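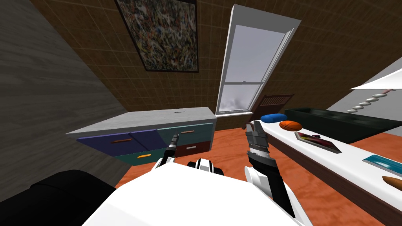 Visit to the Sadowski works, Trellatthorpe, 26/09/2022

The Sadowski works makes drawer furniture for bedrooms, mostly chests and low dressers for rooms with sloping ceilings. It opens to visitors twice a year, the other date being in November. The tour took in the timber store, the machine shop, assembly and the finishing room, in that order.

## Timber store

Boards arrive kiln-dried from Greltden and are stacked on battens under cover. Moisture content is checked with a pin meter on arrival and again before cutting. The works rejects anything above its own limit and returns it to the yard. Beech is used for runners, poplar for drawer sides and birch ply for bottoms and backs. Oak was dropped from the drawer sides some years ago on grounds of weight.

The store is unheated. Boards for the week's cutting are moved indoors beforehand and stand on edge against the machine shop wall, with a chalk mark giving the day they came in.

## Machine shop

Cutting is done on a panel saw of ordinary type. Drawer sides are then dovetailed on a Fimari jointing machine, which cuts both halves of the joint in one clamping. The operator ran a set of four corners during the visit. The first was tight at the baseline and was put aside; the fence was moved and the remaining three went together under hand pressure.

Extraction is good at the saw and poor at the sander. Ear defenders were handed out at the door and were needed. 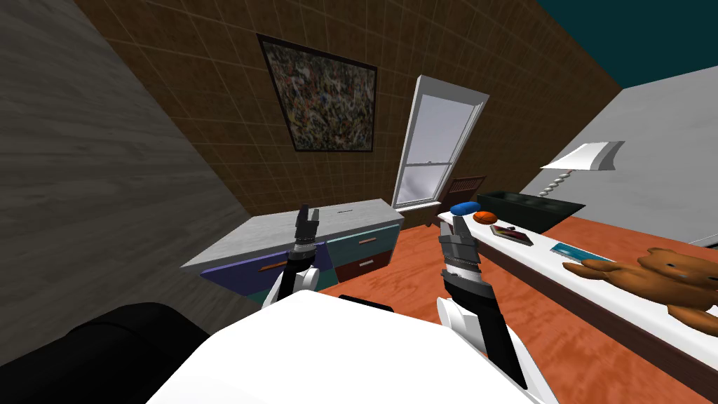

Why does the works still fit wooden runners to its standard range? They can be planed or waxed by the owner when a drawer sticks, and a worn one is replaced with two screws. Metal slides are offered at extra cost on the wider drawers.

## Assembly

Carcasses are glued and clamped upright, then checked corner to corner with a rod. The permitted difference between diagonals is 2 mm. Drawers are fitted individually and numbered in pencil on the back, so they are not interchangeable between units even where the sizes match.

Each finished unit goes on a test bench where one drawer is loaded to 24 kg and pulled out to its stop 80 times. The bench is home-made, driven by a geared motor and a crank. A log sheet hangs beside it. The most recent entry was unit 483, passed, with a note that the lower runner had been eased.

Backs are screwed and left unglued. For an attic room the back can be taken off and the carcass carried up a narrow stair with less weight, though the works advises against leaving it off for long.

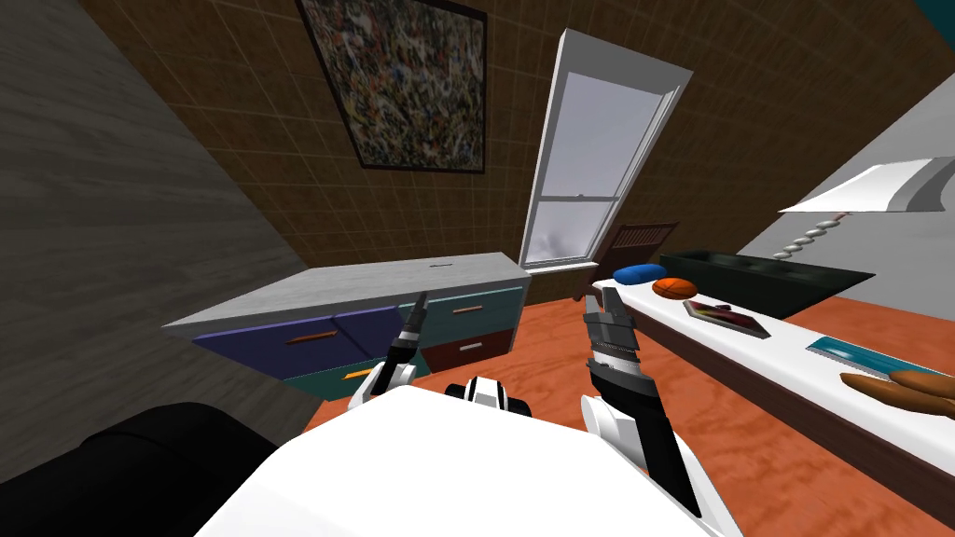 ## Finishing room

Visitors stood behind a glazed partition. Fronts are sprayed flat on racks, tops are fitted last. Two sheens are offered, and colour samples were laid out on a bench by the exit. The paint is water-based, and recoating is done the same day.

## Practical notes

Parking is on the lane side of the works. The floor between assembly and finishing has a step which is marked but poorly lit. There is no lift to the upper store, and that part was not shown. Offcuts of beech and poplar are sold by the bundle at the gate, cash only.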